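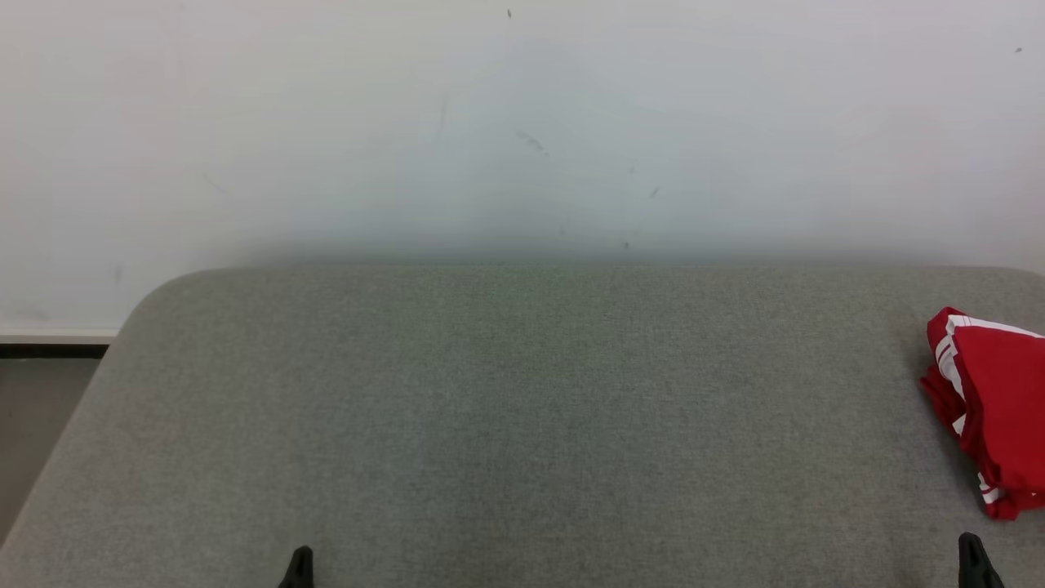
1/ 我在这个城市租房第八年了。今天想写一点关于邻居和声音的事情,中文不是我的母语,写得慢,请大家原谅。

2/ 我的老家在匈牙利的一个小镇。那里的房子分得很开,晚上只听见狗叫。搬来以后,我第一次知道楼上的人几点洗澡,几点拖椅子,几点给妈妈打电话。

3/ 刚开始我很生气。我买过耳塞,也写过纸条。纸条用了字典,写得非常客气,可是我把“打扰”写成了“打搅拌”。楼上的人第二天在纸条下面画了一个笑脸,椅子还是照样拖。

4/ 后来我认识了他,Salim Obura,在一家叫 Farkau 的公司做夜班调度。他白天睡觉,所以他也一直听见我。我早上练习汉语发音,四声读得很大声。他说“妈麻马骂”他已经会背了。

5/ 我们做了一个约定:我九点以前不朗读,他十一点以后不搬家具。没有写下来,也没有找物业。到现在,大部分时候两个人都遵守。

6/ 关于隔音,我试过的东西里,最有用的是门缝密封条,在 Onatura 买的,两卷。地毯对我自己的房间帮助不大,它主要是帮助楼下。这个道理我想了很久才明白:我铺地毯,安静的是别人。

7/ 所以我给楼下铺了地毯,楼上的 Salim 也铺了。楼下的 Meenakshi Rawat 有一天在电梯里问我,是不是出差了,怎么两个星期没有声音。我很高兴,比考试及格还高兴。

8/ 有一种声音我不想去掉。每天傍晚,院子对面有人练二胡,一首曲子总是在同一个地方停下来,再从头开始。七月的时候窗户都开着,听得最清楚。那首曲子的名字我还不知道,如果有懂的朋友,我可以录一段放上来。

9/ 有人私信问密封条怎么贴。先用酒精擦门框,等干了再贴,拐角的地方要剪断,不要硬弯。我第一次是硬弯的,一个月就掉了。

10/ 补充:第七条写得不清楚。地毯是铺在我自己家里的,不是铺在 Meenakshi 家里。谢谢指出来的朋友。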